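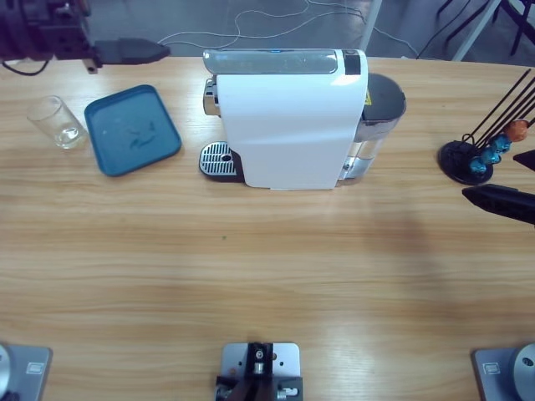

Every pitch I hear for a two-armed cell spends most of its time on the policy and one slide on the table. I'd like it the other way around. The coffee task at Citville has run 613 times, and the people I trust there talk mainly about bolts.

Take the base plates. Both arms are fastened straight to a wooden tabletop, and wood moves. Vaughn Lindqvist checks the bolts every Wednesday before the first run and again if somebody has leaned on the table. The vendor's setup guide gives this half a sentence. Then it spends nine pages on how the arms will "adapt" to a new kitchen.

I don't buy the adapting. Last October the capsule stand got put back turned a little from where it had been, and the right arm spent a morning closing on air. The fix was a pencil mark. I have nothing against pencil marks, but I'd like to see one in the brochure.

Fingers are the other quiet expense. Long thin ones are good for reaching a capsule and bad at surviving a knock against a coffee machine. Once a tip is bent, the logs still look fine for days. Hollis Achterberg lays a straightedge along each finger and swaps any she doubts, which the sales people call overcautious. She has replaced 83 of them, and I'd take her notebook over their success rate.

Then there's water. Someone fills the tank, empties the drip tray and rinses the glass, and none of those minutes get charged to the robot. Charge them, and show me the figure for 150 cups with the wrench time included. Until then I'll keep asking who tightened the plates.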